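3.2 Table settings

Breakfast settings in the Prillov collection were kept plain. Each table was laid with a cloth and a small number of foods and appliances, and no two settings repeated the same arrangement. Figure 2 shows a setting with fruit and toast.

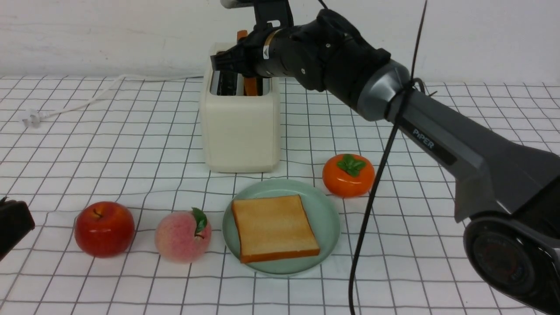
3.3 Labeling of foods

Figure 2. Cream-white toaster on a grid-patterned cloth, with an apple, a peach, a slice of toast on a pale green plate, and a persimmon.

Foods were labeled by common name across all 1,709 settings. Bread was entered as toast when it was served as a browned slice — whole loaves formed a separate class. Similar fruits, such as peaches and persimmons, were checked by a second reader.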